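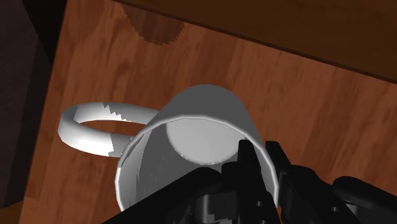 Ticket 168 - Season ticket holders charged twice, gift bundle orders
Opened: 2021-09-10
Status: Open, waiting on vendor
Product: Worner box office, Alach payment add-on
Venue: Drerelville roller rink

Problem as reported: 39 season ticket holders who added the gift bundle at checkout show two charges on their cards. Worner shows one order for each of them. The league wants refunds out before the home opener.

Note 1
Vendor's first answer was that buyers clicked the Pay button twice. I doubt it. That would mean every bundle buyer double-clicked and not one plain ticket buyer did. Asked for the payment log.

Note 2
Got the log. The two charges on each order are 10 seconds apart, the same gap every time. People don't click like that. It looks like a retry timer to me. Sent this back to Alach with the lines marked.

Note 3
Alach support now says the first charge is "only a hold" and will drop off by itself. Maybe. The bank statement one fan sent us has both listed as posted, so I am not telling anyone to sit and wait.
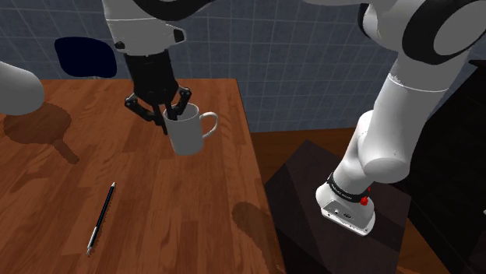 Tried it on the test store with a plain season ticket: one charge. Same card, ticket plus bundle: two. Took the bundle's shipping option off and tried again: one. Put it back: two.

Note 4
Vendor asks us to clear the cache and update the add-on. Did both. No change, and I can't see how my browser cache would bill somebody's card in the first place.

The add-on's settings page lists a change in July, when shipping quotes were moved over to Sotomayor. Bundles went on sale after that, so we have no earlier orders to compare. My guess is that the quote comes back slow, the add-on gives up and sends the payment again. Still a guess until they show me their side.

Workaround: shipping turned off for bundles, pickup at the merch table only. Test orders are clean so far - I'd want to see real ones before calling it good.

Note 5
Alach has marked this "resolved" on their end with no fix listed. Reopened it. Refund list sent to the league for approval, second charge only, season tickets stay valid.

Next: get the retry setting in writing from Alach, then test with shipping back on.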